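Search this help site Go

Is teaching a robot arm by hand worth the bother, or is remote control better?

Posted by Tshepo Mathebula, 06/06/2023

I've been asked to get a tabletop arm to do a kitchen task with toy pans and a place setting. The Tresto sales sheet says you "show it a few times" and off it goes. I don't believe a word of it. Our first attempt was 40 demonstrations by remote control, and the results were poor. It would reach for the small red tomato, stop short, then close on nothing.

My boss wants me to drop the remote and push the arm about by hand, as they do at Kovcombe. Before I throw away what we've recorded, is there any proof that hand guiding gives better results? All I can find are videos where it works once.
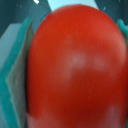

The other thing I'd like to know is how many demonstrations people really needed. Tresto say 40, a chap on another site says 1000, and neither says what they were measuring. I'd rather hear from someone who has failed at it.

Jhair Grajales

I've done both and I'd keep the remote for now. When you push an arm about by hand, your own hands and sleeves get into the pictures, and then the arm has to work without them there. Some people get round it by recording the path and playing it back with nobody near the table. That doubles the time, and the playback misses the object if it has been nudged at all.

Hand guiding does give you feel. You know when the fingers have touched. With a remote you are judging it by eye, and most people squeeze too hard and too late. But "better results" depends on the task, and anyone who quotes you one number for everything is selling something.

Look at your 40 before recording any more. Ask yourself:
- did the same person drive every time?
- did the tomato start in the same spot?
- did the driver pause in mid-air to think?

Pauses are poison. The arm learns to pause too, and I'd bet that is your stopping short. We cut ours out and went from hopeless to passable without a single new run. When we did record more, we stopped at 700, and I couldn't tell you that the last few hundred did anything.

Also move the things on the table between runs -- the plate and cutlery as well as the tomato. If the mat never moves, you've no idea whether the arm is looking at the tomato or going by the mat.

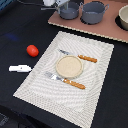

Robot Teaching Group, Mkhize Workshop

I'd want to see a proper test before believing either side. Same layouts, same driver, half by hand and half by remote, and somebody else doing the scoring. I've yet to see one done that way. The people who sell remotes like remotes.

Dellico

just buy a better controller. we had a cheap one and it lagged, got one for 2199 and the problem went away

Tshepo Mathebula

Thanks both. Dellico, 2199 is more than I can spend on a guess, and did you change anything else at the same time?

Jhair, you were right about the pauses. I went through the lot and there's one in nearly every run, just before the grasp, and they're all mine. I'm less sure about cutting them out, as it feels like tidying the evidence, but I'll try it on a copy. I'm also going to start shifting the layout between runs.

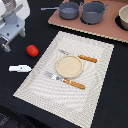 Tomato to the left of the mat, pans and bowl at the back.

If it still stops short after that I'll try hand guiding on the same layouts and post the scores, good or bad.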